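3.2 Was wir kaufen wollten und was wir uns leisten konnten

Bevor wir überhaupt über Stückzahlen geredet haben, wollte ich wissen, ob wir für unsere Greifaufgaben einen zweiten Arm brauchen oder ob mehr Rechenzeit uns weiter bringt. Also haben wir die Aufgaben erst einmal komplett in der Simulation aufgebaut (Projektname Muveo) und den Kaufantrag so lange liegen lassen. Das hat am Standort Clitadberg nicht allen gefallen, mir anfangs übrigens auch nicht!
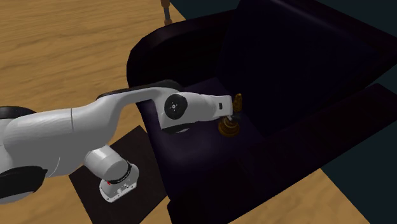
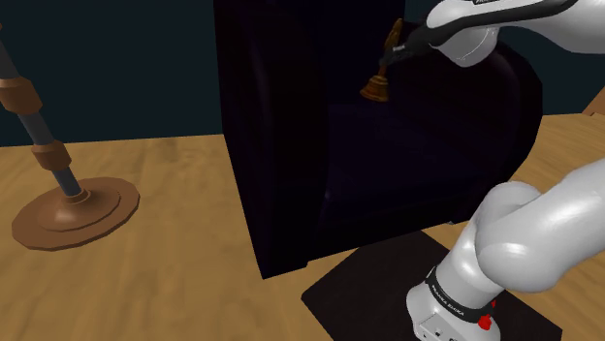
Abbildung 4: Simulierte Aufgabe mit Handglocke und Sessel, zwei Ansichten mit einem Arm auf dunkler Bodenplatte.

Kaijage schrieb uns nach dem ersten Entwurf, ein Renderbild verrate einem aber nicht, was der Wartungsvertrag im zweiten Jahr kostet, und genau daran seien frühere Anschaffungen hängen geblieben. Der Einwand sitzt, und ich habe die Kalkulation daraufhin noch einmal aufgemacht. Wartung, Ersatzfinger und Kalibrierung stehen jetzt als eigene Posten drin und verschwinden nicht mehr unter »Sonstiges«, wo sie bei mir vorher (ich gebe es zu) ganz gemütlich lagen.

Gerechnet haben wir mit zwei Varianten über jeweils 12 Monate. Variante A sieht zwei Arme vor, beide mit Parallelgreifer, dazu Montageplatten und einen Satz Ersatzfinger pro Arm. Variante B kommt mit einem Arm aus und steckt den Rest in Rechenknoten, auf denen wir pro Aufgabe 1.000 simulierte Episoden erzeugen wollen. Die Lieferzeit haben wir mit fast 7 Wochen angesetzt, das ist der Wert aus dem Angebot von Nesus, und in Variante A gilt er leider für beide Arme, also fängt dort vor dem Frühjahr niemand mit Messen an.

Was mich an B überzeugt hat, ist die Reihenfolge. Wir können Gegenstände, Möbel und den Standort der Basis am Rechner durchprobieren und wissen dann schon beim Bestellen, welche Reichweite wir brauchen und ob eine feste Bodenmontage reicht oder doch ein fahrbarer Sockel her muss. Den fahrbaren Sockel hatte ich im ersten Antrag einfach mal mit aufgeschrieben, weil er schön aussah im Katalog. Er ist inzwischen gestrichen, kann aber im Juli wieder auf die Liste, falls die Aufgaben auf Bodenhöhe dazukommen.

Offen bleibt der Greifer. Für schmale Griffe und Hälse planen wir vorerst mit den Standardfingern, eine weichere Auflage ist als Option eingepreist, aber noch nicht bestellt. Die Einzelposten beider Varianten stehen im Anhang, Versand und Zoll sind dort getrennt ausgewiesen.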